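Chapter 4
Who Does the Washing-Up?

If you have ever stood at the sink after a big family meal and wished that somebody, or something, would take over, you are in very good company. People have been promised a mechanical helper for generations, and the helper has been rather slow in coming. In this chapter we look at how far it has got with the small jobs of the house, beginning with the tea things. 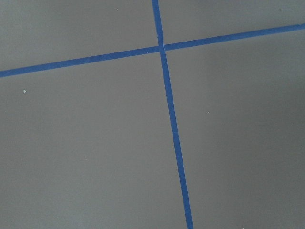
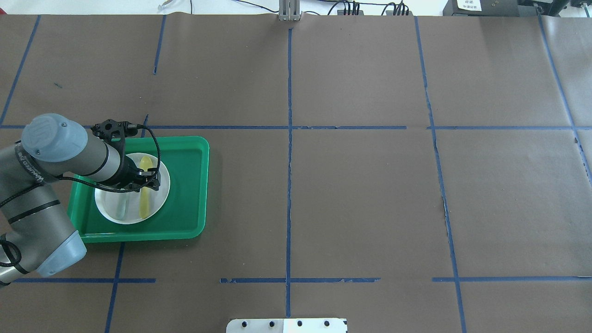

Blue tape marks out the work surface in both views.

Can a machine clear up a kitchen by itself yet?

Only in part, and only with a good deal of patience on our side. A machine may manage one chore well in a room it knows, and then come quite unstuck when the cups are new or the drawer sticks. When Efren Malabanan tried out a clearing-up routine at Jincombe in May, it put away 28 pieces of cutlery in about 58 minutes, and he had to step in 12 times (he still thought it a good afternoon!). Most of us would be done before the kettle boiled. We shall come back to his notes in the next section, when we ask what makes a spoon so much harder to pick up than a brick.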